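Research > Sports Engineering > Golf and Ball Flight
Print this article | E-mail this article

4. Indoor launch data and outdoor carry distance

4.1 Test site and players

Outdoor shots were hit on the range at Hendlow, a flat grass site with target greens and a covered row of bays. Indoor shots were hit into a net in the teaching studio at the same site. All players were members or regular visitors with a current handicap of 12 or lower. Each player used their own clubs in both settings and the same model of ball, supplied new. Range balls were left out because their flight differs from that of the balls used on the course, and the difference varies with wear.

Players warmed up for as long as they wished. They then hit a driver, a six iron and a pitching wedge in an order drawn by lot. Half of the players began indoors and half began outdoors. Shots that the player called a clear mishit before seeing the numbers were marked in the log but kept in the data set. We return to these shots in Section 5.

4.2 Recording

Ball speed, launch angle, side angle and spin were taken from a Zuster launch monitor placed beside the ball. Outdoors, landing points were marked by two spotters and measured with a laser from the bay. Wind was logged at the height of a flagstick, and any shot hit while the wind was above the limit given in Table 2 was dropped. A total of 3231 shots were recorded. After removing shots with missing spin values and those over the wind limit, 423 fewer remained for analysis.

Readings were written to a laptop as plain text files, one file per player and club. The files were checked for repeated rows and for values outside the range that the monitor is rated to report. No values were filled in or smoothed. Where the monitor gave no spin reading, the shot was removed, even if the other values looked sound.

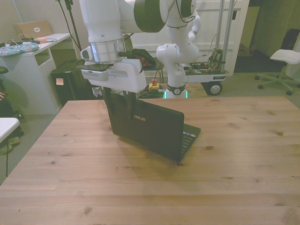
Figure 3. ASUS laptop on a wooden tabletop, with a robotic gripper at the top edge of the screen.

4.3 Carry model

Carry distance was computed with the flight model of Xie, using lift and drag values that depend on ball speed and spin rate. The model steps the ball forward in short time slices until it reaches the height of the landing area. Air density was set from the temperature and pressure logged at the start of each session. For indoor shots we used the outdoor air values from the same day, so that the two sets of carry figures could be compared directly.

The model was run in the Grirneo package with its default settings, apart from the upper limit on spin. The default cuts off spin rates that are common with a pitching wedge, and we raised it. Runs with the default limit gave carry distances for the wedge that were plainly too long.

4.4 Indoor and outdoor results

Ball speed with the driver was slightly lower indoors for most players. Launch angle was also lower, and side angle was more tightly grouped. Several players said that they found it hard to pick a target when hitting into a net, and that they swung with less effort. With the six iron the gap in ball speed was smaller, and with the wedge we found no clear gap at all.

Spin showed the widest spread between players. With the driver, the gap between settings was up to 3000 rpm for a single player, though this came from a small number of high, weak shots hit to the right. Most players were far closer. The mat may account for part of the difference with the irons, as a club that strikes the mat first can slide into the ball where it would dig into turf.

For coaching use, the results suggest that indoor carry figures for the wedge can be used as they stand. Driver figures should be checked on the range before a player changes shaft or loft. The effect of repeat visits was not tested here, and players who practice indoors often may show a smaller gap. A second round of sessions is planned for February with the same players and clubs.

Last updated: 16/01/2021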